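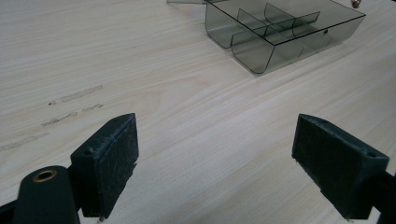
Masilela Studios, craft room, shared tables and desk storage
Walk-round check, September 2025
Done on one pass before the morning group came in. OK / Not OK / Look again. Comments after each.

TABLES

1. Tops clean, no glue or paint left on. OK
Pale top nearest the window fine. Wiped with damp cloth and dried straight off. Please no more scouring pads, they dull the finish and it all has to be oiled again.

2. Tops free of splinters and raised grain. OK
Ran a hand over all of them, with the grain and across. One rough patch on the long table, back corner, size of a thumbnail. Sanded lightly there and then. Check again next time.

3. Edges and corners. Look again
Long table, corner by the door, small chip. Not sharp but will catch a sleeve. Tape on for now. Needs filling.

4. Legs tight, no rocking. Not OK
Round table rocks. Bolt turns but doesnt bite. Table turned to the wall with a note on it, do not use for cutting. Spare bolts were in the Dravska tin, tin is now empty, who had them.

5. Nothing heavier than the limit on the folding table. OK
Paper was stacked on it last time. Moved to floor level. 12 packs, too much for that table whatever the label says.

DESK TRAYS AND ORGANISERS

6. Clear plastic trays whole, no cracks. OK
Smoky grey see-through one looked at properly, corners and underneath. Run a nail along the inside edges, cracks start there and you don't see them in tinted plastic untill they open up. The two Plidano ones in the cupboard are older, one has a hairline at the corner. Binned it. Other one OK.

7. Trays sit flat and don't slide. Look again
Hard plastic on smooth wood slides if you lean over it. Stick-on feet ordered, the 500 bag because the small bag was the same price. Four to a tray, please, not two.

8. Blades, pins and needles not loose in open trays. Not OK
Two craft blades in with the pencils on the shelf by the sink. Same as February. Blades go in the lidded tin, every time, even if you are coming back in five minutes. Moved them. Label on the shelf is peeling, will redo.

9. Trays not overfilled. OK
If it's above the rim take something out.

10. Trays washed. OK
Warm water, bit of washing up liquid, soft cloth. No solvent or spray cleaner on clear plastic, it goes cloudy then brittle. Somebody used the Tesau spray on the pen pots, you can tell.

STORAGE

11. Shelf fixings. OK
All tight. Top shelf still has the jars on it, over 1,000 beads in the big one, would be a right mess on the floor. Moved down one.

12. Cupboard doors shut and stay shut. Look again
Left door drops. Hinge screw. Tightened, see if it holds.

13. Glues and paints capped and upright. OK
One PVA bottle leaking round the neck. Wiped, stood in a saucer.

14. Item labels match the list. Not OK
Label 266 is on the paper trimmer and also on the guillotine. One of them is wrong. Trimmer I think. Check against the purchase folder before relabelling either.

FLOOR AND WAY OUT

15. Nothing under tables to trip on. OK
One bag of offcuts taken out to recycling.

16. Extension leads. OK
Glue gun lead re-routed along the wall. Clips are holding.

17. Door clear, opens fully. OK
Stool was behind it. Stools live under the long table.

18. First aid box. Look again
Plasters low. Eyewash in date. Scissors missing, again, probably in someone's pencil tray.

TO DO

Bolt for round table. Before anything else, it's out of use till then.
Fill chip, long table.
Stick the feet on the trays when they come.
New label for blade tin shelf, bigger writting.
Sort the two 266s.
Plasters and scissors for first aid box.
Recheck cupboard hinge and the sanded patch at next walk-round.

Copy on the inside of the cupboard door. If you fix something off the list cross it out and put your initials next to it.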